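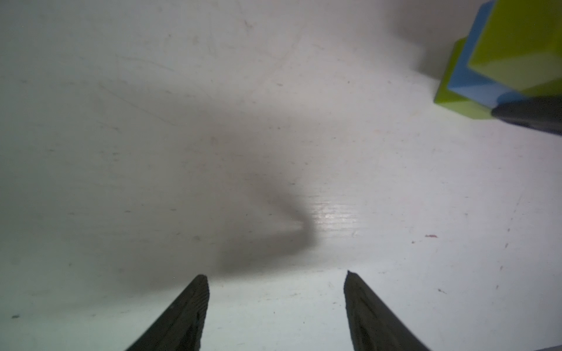 Bench surface, white, with scuffs and fine scratches.

Home | Notebook | Materials | Archive | Contact

August 3, 2026. Lime mortar trials, Konerholm boundary wall. Entry by C. Patrício.

Batch 15 was mixed to the January proportions, using the Vieira sand. G. Sequeira reports that the mix stiffened sooner than batch 14 – the water content is to be checked before any further mixing.

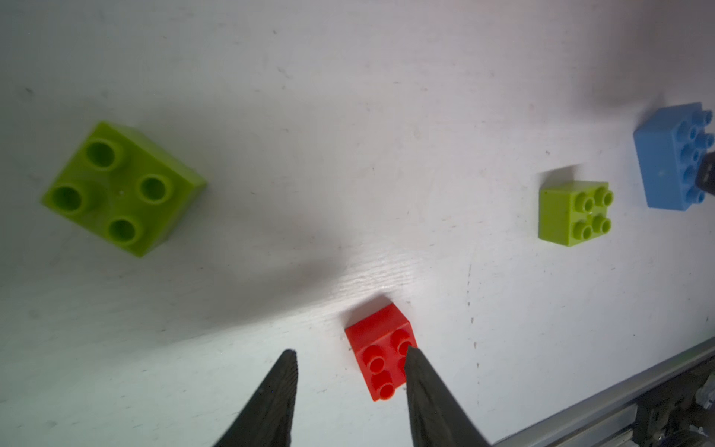
Red brick on the white tabletop.

Joint samples remain under damp hessian. H. Joo will record the weights tomorrow. Lime order from Villau still outstanding; C. Aguiar to telephone.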